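Workshop notebook, 1 Jul 2022
Descaler trial on the Drisidden kettles, day 3

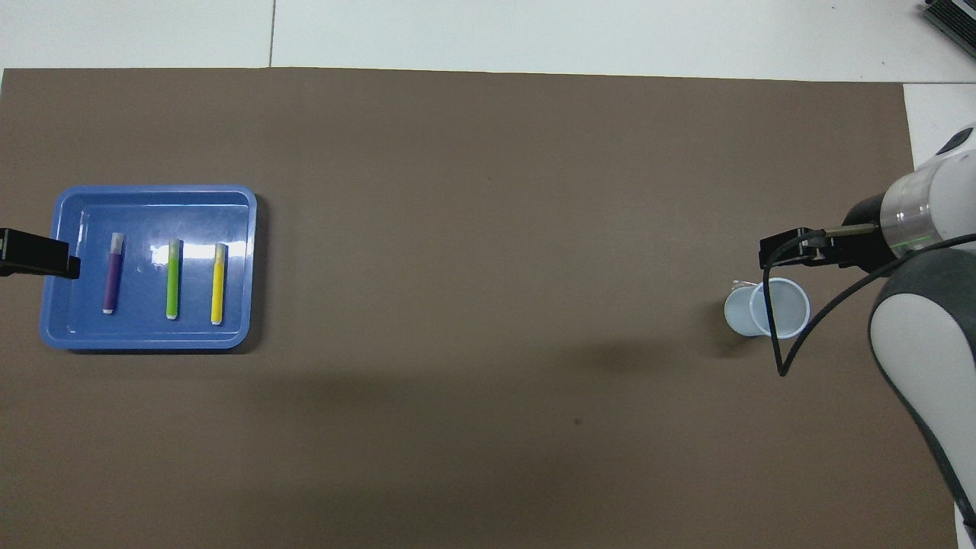
Does the Lanby powder work better than plain citric acid? Going by the weights so far, I can't see any difference worth paying for.

Davura want us to recommend it in the tenants' leaflet. Their sheet says it clears hard scale "in a single treatment". It doesn't say how thick the scale was, or how hot the water. Vasanthi Marar asked them in February and got the same sheet back with a new cover.

Weighed scale strips this morning. Kettle 3 (Lanby, full dose) lost 333 mg. Kettle 5 (citric, same weight of powder) lost 300 mg. Krishnamoorthy reads that as a win for Lanby. I don't. Kettle 5 was filled from the cold tap and took longer to boil, so the acid had less time hot. Also the MacPherson balance drifts if the door to the yard is open, and it was open.

Checked the balance after lunch with the brass weight. Drifted again – up, then back down while I stood there. So none of the first day's readings should go in the table. Have struck them out but left them legible.

Smell: Lanby has a lemon scent added. Two people said that kettle "seemed cleaner" before anyone had looked inside it. Next round we should decant both powders into plain jars, and someone other than me should fill them.

Colour in the spent liquid means nothing, whatever the sheet says. Citric went cloudy as well.

To do:
Repeat 3 and 5 with both filled from the same jug
Ask Krishnamoorthy Thomas for the rest of strip batch 3245, the new ones feel thinner
Shut the yard door – put a note on it
Tell Vasanthi no wording for the leaflet yet

Kettle 4 left soaking overnight in tap water only. I expect it will lose a little too.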